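Hopkin Gripper Trials

The Hopkin trials are a gripper comparison run by Glenys Prosser at the Grininberg workshop. Begun in May with nine finger designs, they soon narrowed to six, all parallel types, and have produced a wonderfully rich record of how small changes in fingertip shape alter a grasp!

Each design is tried on kitchen tasks, with bread, bowls and trays set out on a taped grid so that layouts can be repeated.
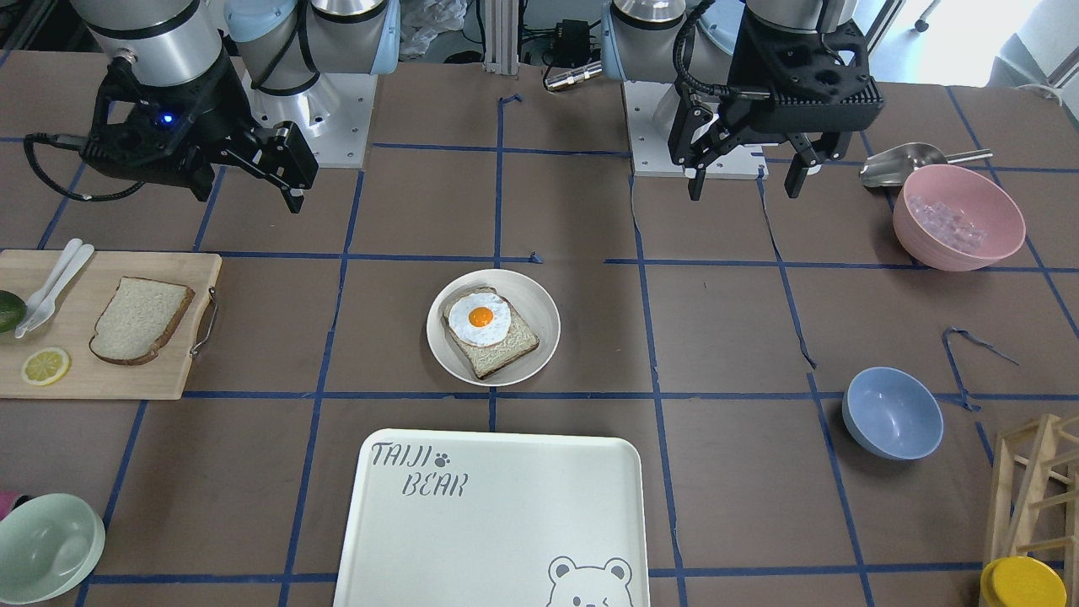

Toast remains the favorite test, as it dents easily and shows every excess of force. The Clunora controller logs seven readings per grasp.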